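Dollano talk, speaker notes, 18 January 2019
Slot 3, after the coffee. Slides have no bullet points. Fight me.

Open with the number. The shelving line at Zenditz put away 2,999 items in October without anyone bending down. Pause for applause. Then mention that the old crew did it too, bending down, and got no slide.

What changed first was the talking. People used to chat across the benches. Now they watch the gripper close on something soft and hold their breath, like parents at a recital. Say this slowly, it gets a laugh in the back rows.

Next slide. Leave it up while I talk about soft goods: no hard edges, no two the same, and a shelf at a height somebody chose in a meeting.
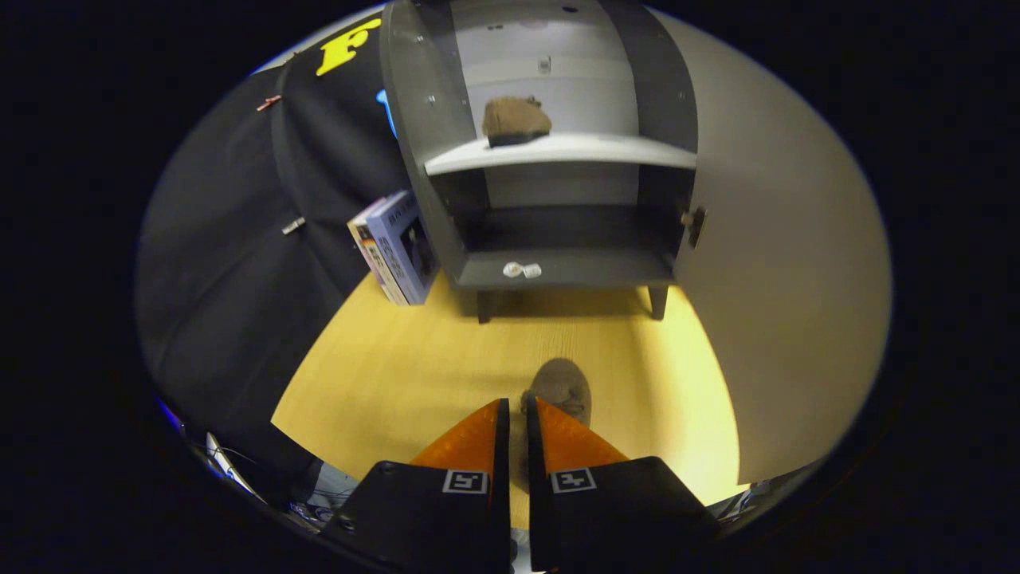 Kristaps Avotiņš told me he'd have taken the bending over the watching any day, because at least his back let him know when the shift was over. Read that out as he said it. Don't soften it.

Then job titles. Sixteen pickers became sixteen "flow supervisors." Same lockers, same pay band, new lanyards. The pay band is the part management asked me to skip, so take it at normal speed.

Training: one afternoon, 111 pages, a quiz at the end. Deividas Rimkutė passed it on his phone in the parking lot.

If time is short, drop the Kinnunen story. If time is long, tell it, but leave out the forklift.

Last slide is my email address. Questions until they cut the mic.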